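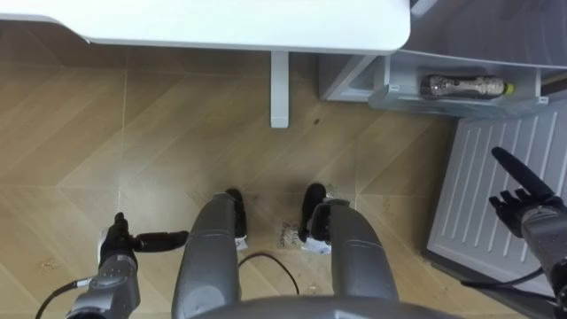

White table with the grey cabinet unit tucked under its edge.

Dosing alkalinity by hand in a small reef tank

Test the tank at the same time each day for three days with the dosing pump off. Write down each reading. The average drop per day is the amount you need to replace.

Mix the Tridar buffer powder with RO water in a clean jug, using the ratio on the label. Stir until clear and let it stand overnight.

My 40 gallon tank takes 29 ml a day at present. I split it into two doses, morning and evening, and pour slowly into the return chamber - never straight onto coral.

Retest after 44 hours. If the reading has risen by more than 1 dKH per day, cut the dose by half and test again. If it is still falling, add 2 ml to each dose.

Do not dose calcium within 30 minutes of the buffer. The water will cloud and both doses are wasted.

Last updated February 2021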